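Hilo largo sobre doblar ropa en una mesa grande, que me lo habéis pedido varias y yo cuando me pongo no paro 🧺 Id por un café.

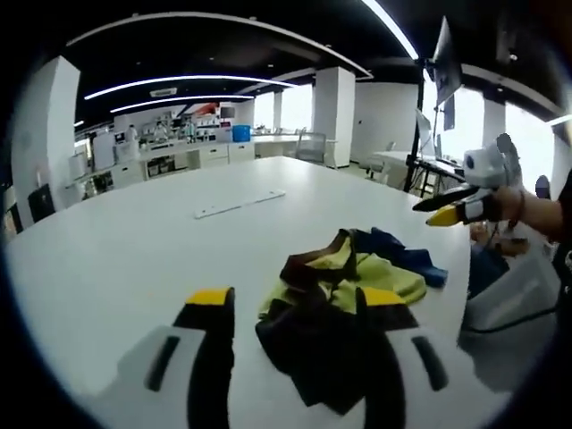 Empiezo por el principio, que es el montón. Durante años doblé la ropa sacándola pieza a pieza de la cesta, de pie, en el pasillo, apoyándome las camisetas en la barriga. Así me quedaban, claro. Todas torcidas y con una manga asomando.

La que me quitó la costumbre fue Assunta Santoro, que tuvo una lavandería pequeña en Sarnico y dobla una sábana bajera como quien se abrocha un botón. Me vio una tarde y me dijo: «Pero vuélcalo todo en la mesa, mujer, ¡todo!». Y yo que no, que luego me agobio. Pues no me agobié.

Volcarlo todo tiene su lógica. En la cesta solo ves lo de arriba y vas cogiendo lo que toca. En la mesa, en cambio, ves un pico azul que sobresale por un lado, algo granate enroscado por arriba, la prenda oscura y grande que se ha tragado a las demás, y ya sabes por dónde tirar.

Yo tiro siempre primero de lo grande y oscuro. Sudaderas, pantalones, lo que sea que abulte. Al sacarlo, el montón se queda en la mitad y además te ahuecas sitio para trabajar. Eso sí, despacito, que si das el tirón te llevas detrás tres cosas y alguna acaba en el suelo.

Lo de la mesa: para mí, blanca y lisa. Tuve una de madera sin tratar, preciosa, de un mercadillo, y me enganchaba todos los puntos finos. En una superficie lisa la tela resbala, la estiras con la palma y se coloca casi sola. Y sobre blanco las pelusas de la ropa oscura se ven enseguida, cosa que al principio me deprimía y ahora le he cogido gusto.

El canto redondeado también lo agradezco muchísimo. Parece una tontería hasta que te pasas una hora apoyando la cadera en una esquina en pico (tuve un moratón que duró lo que duró el verano, y no exagero tanto como parece).

Vamos con el doblado. Para camisetas: boca abajo, alisar desde el centro hacia fuera, un lateral hasta medio hombro con la manga de vuelta, el otro lateral igual, y luego de abajo arriba en tres. Si al final se queda de pie ella solita, está bien doblada. Si se cae de lado, es que ha quedado aire dentro. Se abre y se repite, que no pasa nada.

Me preguntabais si uso plantilla. La usé! Una de plástico de Umico, de esas con bisagras, que iba muy bien para las camisetas de adulto y fatal para todo lo demás. Ahora, cuando quiero que todo salga del mismo ancho, me basta con una regla al lado para ir comparando a ojo.

Sudaderas con capucha, la gran pregunta de agosto (que quién lleva sudadera en agosto, pero bueno, aquí refresca). La capucha se dobla hacia el cuerpo ANTES que nada, bien plana, y las mangas se cruzan encima. Si dejas la capucha para el final te sale una joroba y esa joroba no cabe en ningún cajón.

Telas que se escurren, tipo forro o viscosa: esas no las peleo. Las doblo a lo largo una vez y las enrollo flojitas. Océane Turcotte, con la que compartí piso en Tritville, las colgaba todas y tenía el armario que no cerraba, pero también es verdad que ella iba siempre impecable y yo no.

Un consejo que me habría ahorrado muchas tardes: si sois dos doblando, que cada una se quede con un lado de la mesa y con un tipo de prenda. Cuando las dos metéis mano al mismo sitio del montón acabáis tirando de la misma manga. Con mi hermana he llegado a discutir por un calcetín, os lo juro.

Y hablando de calcetines, esos van al final del todo. Se apartan según aparecen, sin buscarles pareja, y cuando ya no queda nada más en la mesa se extienden y se emparejan de golpe. El otro día me salieron 11. Once. Impar, por supuesto. El que falta sigue desaparecido, si alguien tiene una teoría la leo con mucho interés.

También tengo siempre una bolsa a mano para lo que no vuelve al armario: lo que se ha quedado pequeño, lo que lleva dos temporadas sin ponerse nadie, lo que tiene un agujero que ya no voy a coser. Mejor si transparenta un poco, porque con las opacas se me olvida lo que había y acabo volviendo a abrirlas en el recibidor.

Para la ropa de color intenso que suelta pelusa, cepillo antes de doblar. El mío es un Amato viejísimo, de mango corto, heredado. No sé si los siguen haciendo. Dos pasadas en el sentido de la tela y listo, y si es lana, una sola y muy suave.

¿Cuánto se tarda? Depende tanto del montón que me da apuro dar un número. Una lavadora normal, con la radio puesta y sin prisas, unos 25 minutos. Si paro a mirar el móvil, una tarde entera, jaja.

Ah, y una cosa que me corrigió Assunta y que no quiero que se me pase: lo que está del revés se le da la vuelta en la mesa, sobre la marcha, metiendo la mano hasta el puño y tirando hacia fuera. Yo lo dejaba «para cuando me lo ponga» y luego me vestía a las siete de la mañana peleándome con un jersey en la oscuridad.

Me habéis pedido también las sábanas bajeras. Les haré su propio hilo, porque sin fotos de las esquinas no hay manera de explicarlo y a mí todavía me sale una de cada dos. Mientras tanto, contadme por aquí qué prenda se os resiste y lo vamos mirando. La mía son los petos, que no sé ni por dónde cogerlos 💛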